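Wäsche falten ist noch keine Maschinenarbeit

Jedes Jahr im Herbst kommt irgendwo ein Video heraus, in dem ein Roboter ein Handtuch faltet. Im Oktober war es eines von Pivside, und mein Kollege Jihad Zoubi hat es mir gleich weitergeleitet mit der Frage, wann ich mir so ein Ding kaufe. Meine Antwort ist dieselbe wie im Vorjahr: vorerst nicht.

Ein Handtuch ist ein Rechteck. Man sucht zwei Ecken, hebt an, legt um. Das können die Maschinen inzwischen ordentlich, wenn auch langsam. Im Wäschekorb liegen bei uns aber vor allem Pullover mit Kapuze, Kordeln, Ärmel auf links, Hosen mit Knopf und Schlitz. Dazu kommt, dass Leute sich eigene Systeme ausdenken. Manche legen die Hose mitten auf den Pullover und schlagen ihn darum zu einem Paket ein.
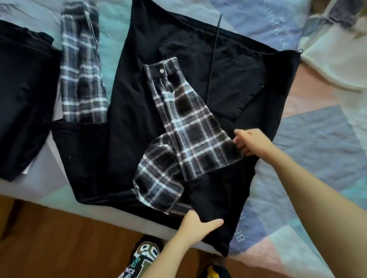
Was die Hände dabei leisten

Die eine hält fest, die andere schiebt den Stoff von unten über die karierten Hosenbeine. Kein Mensch denkt darüber nach. Für einen Greifer ist schwarzer Stoff auf schwarzem Stoff schon beim Erkennen ein Problem, und wie fest man drücken darf, damit die untere Lage nicht verrutscht, steht in keinem Programm. Kjell Fjeld, der bei Wekstead an Greifern arbeitet, hat mir erzählt, dass sein Team für ein einziges T-Shirt-Modell 717 Durchläufe aufgezeichnet hat. Bei einem anderen Schnitt sank die Quote wieder deutlich.

In der Großwäscherei sieht es anders aus. Bettlaken und Servietten laufen dort seit Jahren durch Faltmaschinen, bis zu 500 Stück in der Stunde. Das lohnt sich, weil alles gleich ist. Zu Hause ist nichts gleich.

Ich habe nichts gegen die Forschung. Wer schlecht greifen oder nicht lange stehen kann, dem wäre mit so einem Gerät sehr geholfen, und dafür darf es auch langsam sein. Aber fast 4.000 Euro für eine Maschine, die Handtücher kann und beim Kapuzenpullover aufgibt, zahle ich nicht. Meinen Korb falte ich weiter am Dienstagabend selbst.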